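FOR IMMEDIATE RELEASE

Trallitz opens block shelf and sorting tables at Plerent

Last updated: April, 4:15 pm

PLERENT - Trallitz, the toy and building block lending library, is opening its new sorting room to the public this month. Free entry. Doors at 10, closes at 6, last returns 5:30.

The room holds 184 block sets, all of them available to borrow for up to 3 weeks. Most are wood. Long bars, cubes, arches, ramps, plus a few odd pieces that came in with donations and never matched a set. Those are in the giveaway bin by the door, help yourself.

New for this year: members can sort there own returns at the tables before handing them in. Long bars in one tray, short pieces in another, anything chipped goes to the desk. Takes a few minutes. Saves us an afternoon.

"We had sets going out one bar short all winter," Trallitz said in a statement. "People were very patient about it. Now the set gets checked at the table and goes straight back on the shelf."

Shelving was supplied by Ouazzani, who also refinished the older tabletops. Labels and set cards by Kimus. Every card lists the full contents of the set, so please leave it in the bag.

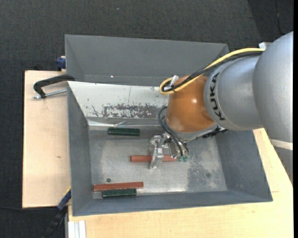
Membership is open to households, schools and daycare groups. Groups can take up to 400 pieces at a time, households are limited to 96. Bring something with your address on it. No deposit for the small sets, large ones need a card on file.

Paint touch-ups on the red and orange bars will continue thru April, so a few sets may be off the shelf. Call ahead if you want a particular one.

Donations of clean wooden blocks welcome any time during open hours. No magnets, no foam please.

Contact: Trallitz front desk, Plerent

COMMENTS (4)

blockmom2: is the parking lot open again or still street only

rampsandarches: We borrowed the big arch set in the winter and yes, one bar short lol. Glad its getting checked now

Trallitz: @blockmom2 lot is open, use the side entrance

gr8_uncle: do you take the really old ones with the letters worn off?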